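Open Day at the Zevgate Workshop: Your Questions

I get the same emails every time we open the doors, so I've put my answers in one place. If yours isn't covered, write to me (Lindalva Assunção, I run the open days) and I'll get back to you, usually by Monday.

When is the next one?

July, from 4 until 9 in the evening. Come whenever you like. The first hour is the quietest, so that's the one I'd pick with small children or if you don't enjoy a crowd.

Do I need to book?

Only for the hands-on slots. Those are taken in groups of 6 and they do go quickly! Everything else you can just wander round.

What will I get to see?

Two robot arms, both working on table-top jobs. We call them Nomus and Marwat - please don't ask me who chose the names, I've heard three versions. Nomus does the kitchen things: bowls, cups, spoons. Marwat sorts small parts into trays and is much faster, but I find people drift back to Nomus anyway, probably as we've all picked up a bowl and think we know how it's done.

Tuấn Khổng looks after both arms and gives a short talk at five and again at seven. He'll happily stop halfway through for questions, and the second talk has been known to run on a bit.

Will I be able to see what the robot sees?

Yes, and it's my favourite part of the evening. There's a small camera down by the gripper, and we put its view up on a big screen next to the table so you can follow along while the arm moves.

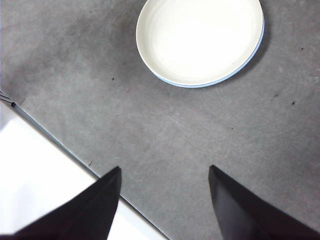

Nomus's view of the bowl, with the gripper fingers open.

Why does it go so slowly?

We set it that way for visitors. It can move quicker, but then you'd miss the bit where it lines itself up, and I'd have to keep everyone further back.

Does it ever drop things?

Oh yes. Bowls are awkward, with that curved side and not much to get hold of except the rim. If it fluffs a go, Tuấn puts the bowl back and we try again. You'll probably hear a cheer when it works, I can't help myself.

Can I drive it?

In a hands-on slot, yes. You get a hand controller and one of us beside you with the stop button. Children are welcome to have a turn with an adult next to them.

How many practice runs has it had?

1,711 on the bowl job when I last looked at the log. Tuấn will tell you that some of those were a lot more useful than others.

Can I take photos?

Please do, just ask before you get other visitors in them.

Is there anything to eat?

Tea, coffee and biscuits in the Sterno room, across the corridor from the arms. Drinks need to stay in there, please. There's a ramp at the side entrance, and the loos are just past the coats.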